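About > Company > Who We Are

Products Sizes Packing Notes Wholesale Contact

About Geltier

Geltier makes open-topped boxes and the packing layouts that go with them. Our customers fill the boxes with individually wrapped snacks: bars, wafers, dried fruit, nuts, sweets, small packets of crackers. Most are filled by hand, in ordinary rooms, by the person who will give the box away or by a small shop that sells a few each week. We design for that kind of filling.

The company operates from one building on Abernathy Road. Cutting, creasing and folding tests are done on the ground floor. The layout work, meaning the decisions on what fits in a box and in what order it should go in, is done upstairs at ordinary tables.

What we make

The main product line is called Fumik. A Fumik box is a one-piece tray with folded corners and no lid. It ships flat and is raised by the customer without glue or tape. There are 4 sizes in the line, numbered from the smallest up. All are offered in white as standard. Other colors are made to order and carry a longer lead time.

We do not sell food. Customers buy snacks wherever they like and we make no recommendation as to brand. What we do keep is a reference list of wrapped items by outside dimensions, taken from the sealed packet and not from the net weight printed on it. The list currently has 189 entries. An entry records the length, width and thickness of the packet at rest, the thickness under light hand pressure, the type of end seal, and whether the packet has a clear window.

Net weight is of little use in packing. Two bars of equal weight can differ by the width of a finger once the end seals are included, and the end seals are what catch on the wall of the box.

How layouts are developed

A layout begins with the full set of items placed loose beside an empty box. Nothing goes in until everything is out. Items are then grouped by stiffness:

Stiff items hold their shape when picked up by one end. Most bars belong in this group.

Semi-stiff items bend at the seal and stay firm in the middle. Long wrapped snacks with some spare film at one end are typical.

Soft items take the shape of the space they are put in. Small transparent packets and pillow packs are in this group.

Stiff items go in first, against the walls. They set the structure of the layout and should not be moved later. Semi-stiff items go next, parallel to the first, with the spare film folded underneath. Soft items fill what is left. If a soft item has to be pushed down to sit below the rim, the layout has failed and is redone with one item fewer.

The surface used for sorting matters more than most customers expect. A hard, polished tabletop lets foil packets slide into each other, and the groups get mixed up again within minutes. A covered surface holds them where they are put. A folded tablecloth, a blanket or a quilt will do. Quilting has the additional advantage of shallow channels that stop round items from rolling. The cover should be a single dark or medium color so that clear film can be seen against it. Small transparent packets are the items most frequently left behind on a pale surface.

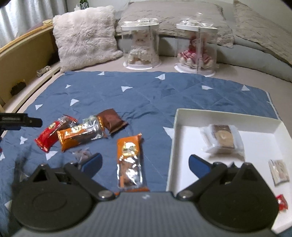 Color is considered after fit. When the stiff items are in position we look at which faces are turned up. Foil wrappers in strong colors, such as red and orange, dominate a white interior, and two of the same color placed side by side read as a single block. Our layouts separate them with something plain or clear unless the block is intended. Printed emblems are turned the same way up where the packet shape allows it. Windows face up if the contents are visible through them and down if they are not.

The layout is then emptied and packed again by a second person working only from the written sheet. If the second result differs from the first, the sheet is corrected. The sheets are revised far more frequently than the boxes.

Materials

Fumik trays are cut from solid white board supplied by Zaltitz, a mill we have bought from since our first production run. The board is specified by stiffness across the grain. Grain direction runs along the longer wall in every size. A tray cut the other way bows outward when filled, and the bow is visible from above even when it is slight.

The creases are pressed, never scored with a blade. A bladed score folds more easily the first time and weakens with each fold after that. Customers raise and flatten trays more than once when they are trying out arrangements, so the crease has to tolerate it. Our acceptance test is 5 full cycles of raising and flattening with no fiber break on the outer face.

Corner tabs lock inward. An earlier version locked outward and left a small raised edge on the outside of the tray that snagged on fabric. Anyone who filled a box on a bed or a sofa reported it. The inward tab takes a little space from the interior at each corner, and our layout sheets allow for that by keeping pointed packet corners away from the corners of the box.

The inside of the tray is uncoated. We are asked for a gloss interior from time to time. Gloss board was tested and withdrawn: foil packets crept toward the low side whenever the tray was tilted, and the arrangement was lost by the time the box had been carried down a flight of stairs. Uncoated board has enough friction to hold a bar in place at the angles that occur in normal carrying.

Limits of the product

An open-topped box is not a shipping container. Filled Fumik trays are meant to be carried by hand or placed upright inside a larger carton. If a larger carton is used, the tray should fit with no more than a finger's clearance on each side, and the space above should be filled with crumpled paper. Loose fill of the small foam type works its way under the packets and lifts them.

The trays are for sealed and wrapped food only. Unwrapped food should not touch the board. Chocolate-coated items should be kept out of direct sun at every stage, including the sorting stage, and a bed or table under a window is a poor choice in the afternoon.

Torn or partly opened packets should be set aside before packing starts. Crinkled film is not a defect. Most transparent sections crinkle on the first handling, and the seal is unaffected. To check a seal, press the middle of the packet lightly and watch the ends. A sound packet stays firm.

Who uses the boxes

The larger share of our orders comes from individuals and very small sellers. Typical uses are birthday boxes, exam-week parcels for students, guest-room trays and thank-you gifts at the end of a school term. The second-largest group is small hotels and guesthouses that place a filled tray in each room. For these customers we produce a layout sheet matched to the snacks they have in stock, and we reissue it when a supplier changes a wrapper. Wrapper changes are common and are rarely announced. A bar that gains a few millimeters of end seal can make a working layout fail, and the first sign is normally a packet standing up at one end.

Wholesale customers receive the trays in flat bundles with a paper band. Bundles should be stored lying down. Stored on edge, the bottom trays take a curve that does not come out.

Samples and layout requests

Up to 2 flat trays can be requested free of charge for trial packing. State the size number and the intended contents. If the contents are not on our reference list, send the outside dimensions of each packet, measured flat on a table with the end seals extended. A photograph of the items laid out next to the box helps, provided the packets do not overlap.

Layout requests are handled in order of arrival. The finished sheet gives the sequence, the direction of each item and the face to be turned up. Substitutions are noted where an item of similar length and stiffness would work. We keep the sheet on file under the order number so that it can be reissued without measuring again.

The building on Abernathy Road has a counter where samples of all sizes can be handled and folded. It is open on the same days as production and closes for stocktaking in March.

Last updated: 23 October 2019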